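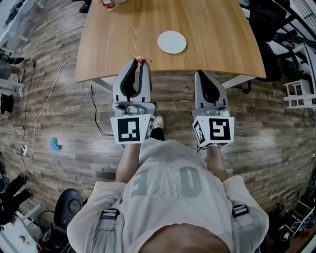

Dunska影院的秋季片单在2022年9月8日星期四贴出来,头一部是默片《Skernar》,配现场钢琴。影院只有一个厅,90个座位,排片由一个人负责。她在这里做了很多年,早先在售票处,后来学放映,再后来接手排片。她同意接受采访,条件是不写名字,理由是片单上从来没有署过名,现在也不想开这个头。

我们在开场前的下午见面,厅里还没有开灯,她先去放映间检查了一遍拷贝,才回到前厅坐下来。

我先问她《Skernar》为什么放在开幕。她说这部片子她找了很久。“以前能看到的版本都是翻了又翻的,脸是糊的,字幕卡还缺几张。去年有人告诉我,长野有一份保存得比较好的三十五毫米拷贝,在一家已经关掉的戏院的库房里。我写信去问,过了几个月才有回音。”

拷贝由发行公司Tidar出面借来,运费由Dunska付。全长2000米,她和同事用手摇台从头到尾过了一遍,检查接头和齿孔。“有两个接头要重做,其他还可以。尾巴上有一段药膜划得厉害,没有办法,就那样放。观众会看到几道竖线,大概一分钟就过去了。”

按什么速度放,她考虑了一段时间。默片没有统一的放映速度,放快了人物像在小跑,放慢了又拖。她拿一场吃饭的戏来试,看演员端碗、放碗的动作,调到顺眼为止。“没有标准答案。钢琴师来看过一次,他觉得还可以再慢一点,我让了他一点。后半部有一场下雨的戏,他要在那里换调子,太快了他来不及。”

配乐没有写成谱子。钢琴师带着一张纸,上面记着每一本开头是什么画面、大概什么情绪,其余现场弹。她说以前请过小乐队,效果热闹,可是观众后来谈的都是乐队。“一架琴够了。我们那架琴高音区有个键不太灵,调琴的人来过,他说要换零件,零件还没到。”

秋季片单一共排到十一月底。除了默片,还有一组铁路题材的老片、一组由作家改编自己小说的片子,另外每个星期天上午有一场儿童场。我问她这些单元是怎么凑起来的,她说多数时候是从一部片子开始的。

“铁路那一组,起头是我在别处看了一部讲扳道工的片子,散场以后一直想着里面的一个长镜头,火车进站,人从左边走到右边,什么事也没发生。我就想,还有哪些片子是这样拍火车的。列了一张单子,很长,然后开始打电话,一部一部问有没有拷贝,能不能放,要多少钱。问完以后单子就短了。”

最后留下来的几部,有的并不是她最想放的。她对此没有什么遗憾的样子。“最想放的那部,版权在哪里都查不清楚。查不清楚就不能放。有人劝我先放了再说,我不做这种事。做一次,以后Tidar和别的公司就不借给我们了。”

改编那一组,她原本想请人来做映后谈,后来取消了。八月里试办过一次映后谈,嘉宾讲得太长,有人要赶末班车,又不好意思站起来走。“那次我坐在最后一排,看到好几个人在看手表。所以这一季只印了一页纸的介绍,放在门口,想看的人自己拿。”

那页介绍也是她写的。我读了几份,写得很短,讲导演前后拍过什么,讲这次用的是什么拷贝,有没有缺损,片长多少,中间换不换本。很少有评价。我问她为什么不多写几句推荐的话。

“人已经来了,票也买了,还推荐什么呢。他需要知道的是这个版本全不全,几点散场。我自己去别的地方看片子,最烦的就是说明上写得天花乱坠,结果放出来是个很差的数码版,也不说一声。”

关于数码和胶片,她的看法比我预想的要松。Dunska两种都放,这一季里数码版占一大半。“有的修复版做得很好,比我年轻时看的拷贝清楚得多。也有的修得太干净,墙上的颗粒全没了,人像是贴上去的。要一部一部看。胶片也有烂的,我放过一份褪成粉红色的拷贝,整部片子天空都是粉红的,还是有人看完了来跟我说好看。”

放映间里有两台三十五毫米放映机,轮流换本。其中一台夏天出过毛病,片门压板磨损,画面会轻微地抖。零件早就停产,最后是从一台拆下来的旧机器上找到的。现在能熟练操作的只有她和另一位同事,两个人得把假期错开。她正在教一个兼职的学生,已经会装片,换本还不太稳,常常早一拍。

“早一拍观众看不出来,晚一拍就露白了。我跟他说,宁可早。”

影院有一本登记簿,每放过一部片子就写一行:片名、日期、拷贝来源、观众反应。登记簿从开业那年记起,换过几任负责人,笔迹也跟着换。到这个夏天结束,一共记到第1251部。《Skernar》会是下一行。我翻了几页,“观众反应”那一栏有的写得很认真,有的只有两个字,比如“安静”,或者“漏雨”。

漏雨是真的。屋顶前几年修过,在那以前,每逢大雨就要把靠右边的几排座位拦起来。她说有一晚放的是一部沙漠题材的片子,雨水滴在桶里的声音整场都没停,有人以为是配音。

谈到观众,她说人数这两年有起伏,工作日的晚上仍然不好卖。老观众有自己固定的座位,来得早,买了票先坐进去占着,再出来喝水。年轻人多半是看到网上的片单临时决定来的,周末的默片场反而是他们居多。儿童场的情况又不一样,片子要短,声音要调低一点,厅里的灯也不全关。

“小孩看默片没有问题。他们会大声把字幕卡念出来,念给旁边更小的听。第一次遇到的时候我想去制止,后来没有去。星期天上午那场就是可以念的,晚上的场次不行。”

我问她有没有排过自己后悔的片子。她想了一下,说有一部很长的家族故事,分上下两集,她把两集排在相隔一个星期的同一时间,结果来看下集的人少了一半,还有几个人只看了下集,看得莫名其妙。“应该同一天放,中间休息,让大家出去吃碗面。下次再放,就这么排。”

票价这一季没有变。默片场加了钢琴师的酬劳,单独算是亏的,她用后面几场数码版补回来。月票仍然保留,持月票的人要看默片也得提前来登记,不然九十个位置不够分。说到这里她拿出登记的本子看了看,首场已经登记得差不多,第二场还空着很多。第二场在星期三下午,她觉得会是退休的人来得多,就把开场往前挪了半小时,让他们天黑以前能到家。

下一季的事她只说了一点。长野那间库房里还有别的片子,目录是手写的,有的只写了本数,没有片名。对方答应冬天再清点一次。她想先借一部短片来看看状况,长片要等运费有着落再谈。我问会是什么样的短片,她说目录上那一行写的是“渔港,一本,无字幕”,其他的她也不知道。

采访结束时前厅已经有人在等开门。学生上楼去装片,她跟了上去,说第一本还是她自己来放。

《Skernar》首场晚上七点半开映,迟到的观众请从左侧门入场。介绍单在前厅柜台自取,登记预留的座位保留到开场前十分钟。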